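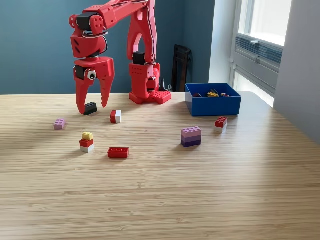

Red arm on the light wood table, jaws down.

Hardware & Fittings Forum > Sliding Systems > Top-hung rollers flat-spotting on shower and wardrobe doors

railhead_tx
Looking for input on roller failures. We fit a lot of top-hung glass doors, mostly frameless shower panels and some wardrobe fronts, and since May we have been getting callbacks on one roller type. The wheel is nylon over a pressed steel bearing, running on an extruded aluminum track. The complaint is the same each time: a thump once per wheel revolution, worst when the door starts moving. When I pull the hanger, the tire has a flat on it and the bearing feels fine.

The rollers are Ovitus, the two-wheel hanger with the eccentric bolt. Track is Undton, standard anodized. I have replaced five sets so far. Load per door is inside the rating printed on the carton. What should I be looking at?

gaugeblock
Flats on a nylon tire with a good bearing come from a static load in one spot, heat, or skidding. How long do the doors sit closed between uses? A guest bathroom door can stay parked for weeks. Nylon creeps under load and the rating on the carton is normally a rolling figure. Ask for the static figure.

Also check whether both wheels on each hanger are touching. If the hanger is tipped even slightly, one wheel takes nearly all of it and you are over the rating on that wheel no matter what the arithmetic says for the door.

railhead_tx
Mixed. Some are guest baths, but two of the sets came out of a master bath that gets used every day. I did not check wheel contact before I pulled them. Will do that on the next one.

plumbob
Skidding gets my vote. Soap film on the track. The wheel slides instead of turning for the first part of the travel and you grind a flat. Once the flat starts, the wheel stops on it every time and it gets worse.

gaugeblock
The track on a top-hung shower door is above head height. How much soap film are you finding up there?

plumbob
More than you would think. Steam carries it. I clean tracks for a living half the year and the rag comes off gray every time. I don't claim it's the only cause.

gaugeblock
Gray on the rag is aluminum oxide worn off the track. If you wipe an anodized track and get gray, the anodizing is gone or was thin from the start. That would matter here, because bare aluminum picks up on nylon and you get a rough running surface. I would cut a short piece of that Undton section and look at the edge. A cheap coating thickness gauge will also tell you.
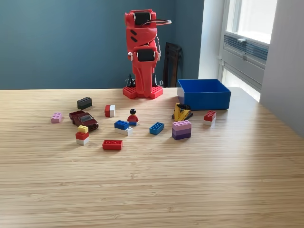 The other thing worth measuring is the crown of the track. Some sections have a flat running surface and some have a slight radius. A grooved wheel made for a radius track, run on a flat one, carries on its two outer edges only. Contact pressure goes way up and the tire deforms. I have seen wheels and tracks from different makers sold in one box that did not match each other. Roll a wheel over a strip of carbon paper on the track and look at the print. One wide band is fine. Two thin lines means a mismatch.

hinge_and_pin
Carbon paper works. Layout dye works better if you have it.

We stopped using the nylon version two years ago and went to acetal. Venine makes one that drops into the same hanger plate. It is noisier on an empty track but it holds its shape. Acetal takes up far less water than nylon, and in a bathroom that counts. Nylon swells and softens as it absorbs moisture, so a wheel that holds up in a bedroom can creep in a shower. Have any of the wardrobe doors come back?

railhead_tx
No. Every callback is a shower. I had not split them that way. Three houses, all showers.

plumbob
Three houses isn't a lot to go on.

railhead_tx
Agreed, but we fit more wardrobes than showers, so zero from that side means something.

hinge_and_pin
That fits moisture. I would still do the print test so you don't put acetal wheels on a track with the wrong profile. A hard wheel on the wrong profile will cut the track instead of deforming, and then you are replacing the extrusion, header trim and all.

old_latch
I will disagree with the acetal advice. For glass over a shower opening I would not fit any plastic tire without a steel core that can carry the door if the tire lets go. Bennani has a hanger with a stainless wheel and a thin molded tire, and an anti-jump block behind it. It costs more. The bearing is sealed on both sides, where the Ovitus is shielded on one. People look at the tire since that's what thumps, but an open-sided bearing in a wet room will be the next callback.

gaugeblock
The anti-jump block is good advice whatever wheel he uses. On the bearing, shielded and sealed get mixed up in catalogs. A shield is a metal disk with a gap. A seal is rubber and touches the inner ring. A sealed bearing drags more, which on a light door can bring back the skidding problem, since the wheel needs more grip to start turning.

old_latch
Not on an 8 mm glass panel. There is plenty of weight to turn the wheel.

gaugeblock
On 8 mm glass, fine. He said wardrobe fronts as well, and those can be light.

old_latch
He also said the wardrobe fronts are not failing.

railhead_tx
Both useful. To keep it simple, I would use one hanger for wet rooms and leave the wardrobes alone.

Update from this afternoon. Went to one of the houses and checked the door in place. Using a strip of paper between wheel and track, the rear hanger had one wheel I could slide the paper under with no drag. So at least that one was tipped. I backed off the eccentric bolt, leveled the hanger with both wheels down, and tightened again. The eccentric had been run nearly to its stop to make up for a header that isn't level.
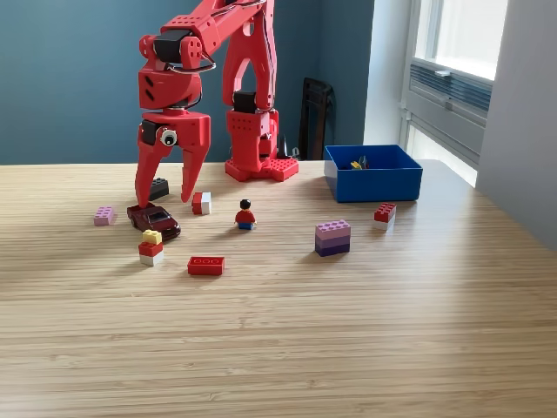 I then did the print test with dye. The print is one band, a little heavier toward the glass side. So no profile mismatch, at least on this batch of track. The header is out by 3 mm over the opening. Our installer corrected the door at the hanger, where he should have shimmed the track. I suspect the other houses will show the same.

gaugeblock
There is your main cause. The eccentric is meant for fine adjustment. Run to the end, the bolt axis moves off the center of the wheel pair and the plate tips. Shim the track, set both eccentrics near the middle, then adjust. The heavier side on the print is normal for a panel clamped off center.

hinge_and_pin
Main cause, maybe. The wardrobes were presumably hung by the same people on headers that are no better, and those are not coming back. I'd say tipping loads the wheel and moisture makes the nylon give. Fix both.

plumbob
And wipe the track.

railhead_tx
Plan is as follows. Shim the tracks at all the shower jobs on the list. Fit acetal wheels at one house and the Bennani hanger at another, and leave new nylon at the third with the hangers leveled. That should separate the causes to some extent. Does anyone know if the Bennani plate uses the same hole centers as the Ovitus? I would like to avoid drilling the clamp plates.

old_latch
Same centers, but the bolt is longer. You will need either a spacer under the head or the short bolt, which they sell separately. Check clearance to the cover trim before you order. On one track I had to take a little off the inside lip of the trim with a file.

hinge_and_pin
On the acetal wheels, get the ones with the plain bore and reuse your own bolts. The kits come with zinc-plated bolts, and those will bleed rust down the glass. Stainless with a dab of anti-seize.

railhead_tx
Noted. What shim material are people using behind the track? We have been using cut strips of vinyl, and I am not sure that is stiff enough over a shower.

gaugeblock
Solid aluminum or stainless washers at each screw, bedded in silicone. Vinyl squashes over time and you will be back where you started. Put one at every fixing so the track is not bridging between screws.

old_latch
Same here on the washers. I use stainless.

plumbob
Stainless washers against an aluminum track in a steam room, you will want the silicone all the way around them or they corrode at the contact. Aluminum washers save you that worry.

old_latch
Never had one corrode with the silicone on.

railhead_tx
Going with aluminum, since I have the stock for it. Will post the wheel wear numbers once I have pulled all three sets for inspection.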